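Celtura opens equipment planning service for small packing and assembly shops

2023-02-18 - Celtura has opened a planning service for small manufacturers, packing rooms and repair shops that are thinking about buying their first robot. The service covers the months before an order is placed: choosing the tasks, costing the bench and the wiring, and writing a budget that an owner or a board can sign off.

The company has sold and serviced bench equipment for light industry for many years. It says the most common problem it meets on a first site visit is a budget that covers the machine and very little else. Guarding, power, network points, spare fingers, operator training and floor space are often left for a second round of spending, and by then the money has usually gone to something else.

Under the new service, a customer fills in a short task sheet for each job it would like to hand over. The sheet asks what the object is, how big it is, what it sits on, how it arrives at the bench and where it has to go next. Celtura staff then visit the site, watch the work as it is done now and return a written plan with three columns: buy now, buy later and leave alone.

Plans are priced at a flat fee of $800 for a single bench. The fee is credited in full if the customer goes on to order equipment through Celtura within the same financial year. Sites with more than one bench are quoted separately.

The plan is the customer's to keep. It can be used to seek quotes from any supplier, and Celtura will answer questions from those suppliers at no charge for as long as the plan is current.

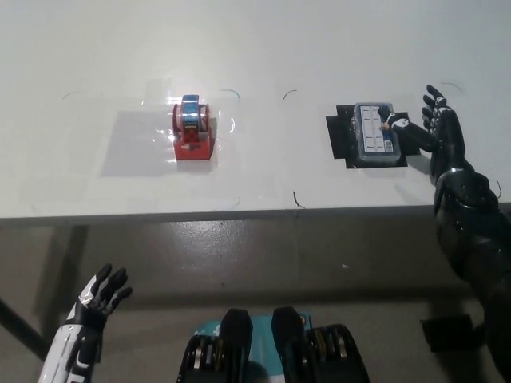 Equipment and planning

Bench work with small everyday items is a large part of what customers ask for. Tape dispensers, lidded plastic storage boxes and similar goods turn up on many of the task sheets, and they raise practical questions that affect the price. A clear box with a lid has to be held differently from a dispenser with a roll standing up in it. A mat under one item may be cheaper than a fixture, and a plain white table may need marks on it so that staff know where to set things down.

The planning service looks at two-handed machines as well as single arms. A second arm adds to the purchase price and to the yearly service bill, so the plan sets out which tasks call for it and which do not. Where a single arm and a simple clamp would do the same work, the plan says so and gives both figures.

Celtura will use Pononari, its costing worksheet, to prepare the numbers. The worksheet holds a list of almost 2,000 parts and service items, from cable trays to replacement fingertips, with the expected life of each one. Customers receive a copy filled in for their own site and can change the hours, shifts and wage rates themselves. It opens in ordinary spreadsheet software and needs no licence.

Budgets are laid out over the full period of ownership. Year one carries the machine, the bench, delivery and set-up. Later years carry service visits, wear parts, software fees where they apply, and an allowance for retraining staff when the product range changes. The worksheet also includes a line for downtime - a cost that many first-time buyers leave out.

For customers who would like to try a task before committing, Celtura has arranged bench time at the Pesonen workshop. Customers bring their own goods and packaging, and the time is booked in half-day blocks. A short report on each task is added to the plan afterwards, including the tasks that gave trouble. Bench time is optional and is charged on top of the planning fee.

Finance is available through Plulteo, which will offer lease and hire-purchase terms to planning customers. Applicants can submit the finished plan in place of a separate business case. Celtura does not receive a commission on leases, and customers are free to arrange their own finance or pay outright.

The service does not cover welding, paint, food handling or work with hazardous goods. It also does not replace the safety assessment that must be done before a machine is put to use, although the plan includes a cost line for that assessment and a suggested date for it.

Bookings are open now. The first site visits will be made in metropolitan areas, with regional visits to follow in October. Travel costs for regional sites will be shown on the quote before a booking is confirmed. Most plans are expected to be delivered within two weeks of the visit, and larger sites will be given a date at the time of booking.

Task sheets and a blank copy of the Pononari worksheet can be requested from any Celtura sales counter or through the enquiry form on the company's website. Existing service customers should quote their account number so that equipment already on site can be included in the plan.

Media enquiries: Celtura communications office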